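3. Data Collection

3.1 Hand-held demonstrations in occupied homes
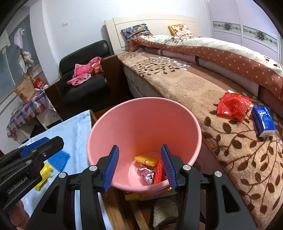

The demonstrations used in this work were recorded without a robot present. Each operator carried a pair of hand-held grippers and did household tasks in the rooms where those tasks normally come up. We chose this route after our September trials in the Rastthorpe laboratory, where a policy trained on demonstrations from a mock bedroom did well in that bedroom and poorly in any other. The objects had been bought for the purpose, the surfaces were cleared before each take, and the lighting was fixed. A larger volume of the same material did not help.

For the home set, which we call Larari, we recruited households through a mailing list and asked them to leave the rooms as they were. Operators were allowed to move an object only if it blocked a doorway or posed a trip hazard. Bedding, clothing, shopping bags and other belongings stayed in place and therefore appear in the recordings as background. Figure 3 shows a view from one of the grippers during the waste collection task.

Figure 3. Waste collection in a bedroom, seen from a hand-held gripper. Wrappers lie in the pink bucket and on the light blue cloth at left, where the second gripper is visible. The ridged contact pads of both tools are blue.

3.2 Task definition

Waste collection is one of 8 task families in Larari. The operator is told to put discarded packaging into a container and to leave everything else alone. No list of objects is given. The operator decides what is waste, as a resident would, and this decision is part of what we want the policy to learn. Packaging that still holds its contents must be left, and so must tissues in an open pack, receipts, and any item the resident has asked us not to touch.

The container is whatever the household uses. We recorded buckets, lined bins, cardboard boxes and paper bags. Its position is chosen by the operator before the episode starts and may not be changed during it. An episode begins when both grippers are open and inside the recording volume, and ends when the operator closes both grippers twice in quick succession. We tried a foot switch for the end signal and dropped it, as operators stepped on it by accident when working near a bed.

Wrappers are a hard class of object for several reasons. They are light enough to be displaced by the approach of a finger. Many are metallized or translucent, and their appearance changes with small changes in viewing angle. Their shape after a grasp differs from their shape before it, so a pose label assigned at the start of an episode has little value at release. In the bedroom of Figure 3, the wrappers include twisted and crumpled ones, and a crinkled translucent red package lies on the patterned blanket of the bed. Depth estimates on surfaces of this type were noisy throughout the set, and we do not use depth as a policy input.

3.3 Two-handed recording

Both grippers are tracked and recorded in all episodes, including those in which one hand does most of the work. Early episodes were collected with a single gripper. Operators then used the free hand to steady the container or smooth the cloth under an object, and those contacts were missing from the action record. With two grippers the operator has no free hand, and any steadying must be done with a tool that the robot also has.

The wrist view from each gripper often contains the other gripper. We do not mask it. In preliminary training runs, masking the second tool removed useful information about relative position and made handovers worse. It also hid parts of the container rim, which the policy needs in order to judge when a release is safe. The operator's fingers are sometimes visible near the handle of the second tool. These regions are inpainted before training in one of our two data variants and left as recorded in the other. Section 5 compares the two.

Occlusion of the target by the jaws themselves is common in the last part of a grasp and again after release, when the view points down into the container. Annotators were told to mark an object as visible if any part of it could be identified without stepping to a neighboring frame.

3.4 Operator instructions

Instructions were revised twice. The first version asked for slow and even motion. Operators who followed it produced smooth trajectories with unnatural pauses before every contact, and the trained policy reproduced the pauses. The second version asked for normal speed. The version in use at the end of collection reads as follows:

Work at the speed you would use if you were tidying the room yourself. Do not shake the gripper to free a stuck item. Open the jaws fully over the container and wait until the item has left both pads. If you drop an item outside the container, pick it up again and carry on. Do not restart.

The last two sentences matter most for the results in Section 5. Restarting after a drop had removed nearly all recoveries from the first batch. After the change, drops and second attempts stayed in the data with their own labels. A wrapper that clings to one pad after opening is labeled separately from a drop. Most of these cases involved thin film, and operators learned to clear them by touching the wrapper to the inner wall of the container.

3.5 Collection volume and filtering

Collection closed on 30th March. The waste collection family contains 4000 episodes before filtering. An episode was removed if tracking was lost on either gripper for more than 300 milliseconds, if a person other than the operator entered the view, or if the end signal was absent. After filtering, 2060 episodes remained. Tracking loss caused most of the removals and was concentrated in rooms with large plain walls or with patterned bedding that moved when touched. A blanket that shifts under the hand gives the visual tracker consistent but false motion, and the resulting error is not always large enough to trigger the filter. We therefore checked every episode with bed contact by replaying the recovered trajectory over the video.

Replay checks were done by Wendy Tindall and Ieva Grīnberga, each working alone on the full set of bed-contact episodes. Where they disagreed, the episode was left out. The replay tool, Pleltano, overlays the estimated position of both jaws and allows the reviewer to step through the contact period at reduced speed. It does not show the tracker's own confidence value. In a pilot, reviewers who could see that value tended to follow it.

3.6 Privacy

Recordings made in homes contain material that residents may not have thought about when they agreed to take part. Before upload, each household was shown its own episodes on a tablet and could delete any of them without giving a reason. Legible mail, medicine labels and photographs of people were blurred. Brand names on packaging were kept, as blurring them would have altered the objects being handled. Residents could also ask for a room to be withdrawn after upload, up to the date on which the split was fixed.

3.7 Splits

Episodes are split by household. No room, container or operator in the test split occurs in training. This is stricter than the split used for our earlier set, Jõgi, in which operators were shared between the two parts, and scores on the two sets should not be compared directly. A secondary test split holds out bedrooms only, with kitchens and living rooms from the same households kept in training. Because it shares households with the training data, we report it separately and do not use it to select models.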